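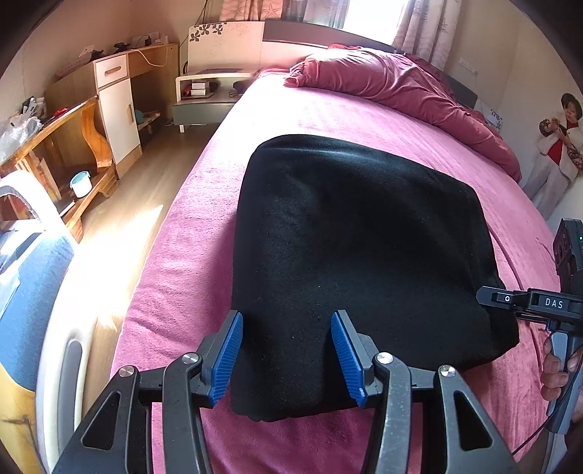

Coralie Pirihi wrote in to ask whether a fleece blanket should be washed with the dark items or kept apart. Apart, in every case. Dark pile fabric picks up lint, and fleece is the usual source of it. The washing notes are further down the page.

Bedroom textiles: folding and storage
Oct 31, 2025

This page belongs to the linen section of the Atham household gallery. It covers folding on the bed, before anything goes into a cupboard or under-bed box. The entries were compiled by Beverley Lockyer.

Black fabric, folded, on pink fleece
Soft, velvet-like cloth in a thick rectangular stack with rounded corners. Light specks of lint show on the dark surface. Brush in the direction of the pile before storage, then turn the stack and brush the other side.

Pink fleece blanket
Fine ribbed texture, soft pile. Laid over the bed it makes a reasonable folding surface, as the pile grips and the stack doesn't slide. It also sheds. A flat cotton sheet on top is preferable for anything black or navy.

Rose-red duvet
Bunched at the head of the bed and down the right side. For folding large pieces, move the duvet off the mattress entirely – a chair will do.

Washing notes
Fleece: cool wash, inside out where there is a right side, no fabric softener. Line dry in shade.
Velvet-type cloth: check the care label first. Do not iron on the face. Steam from the back if the fold lines have set.
Duvets: most doonas of queen size and up need a commercial machine.

Storage notes
Pile fabrics go at the top of the box, with nothing heavy over them. Refold along different lines every 4 months. Boxes packed in June should be opened and aired before summer.

Gallery reference 259. Colour may vary between screens.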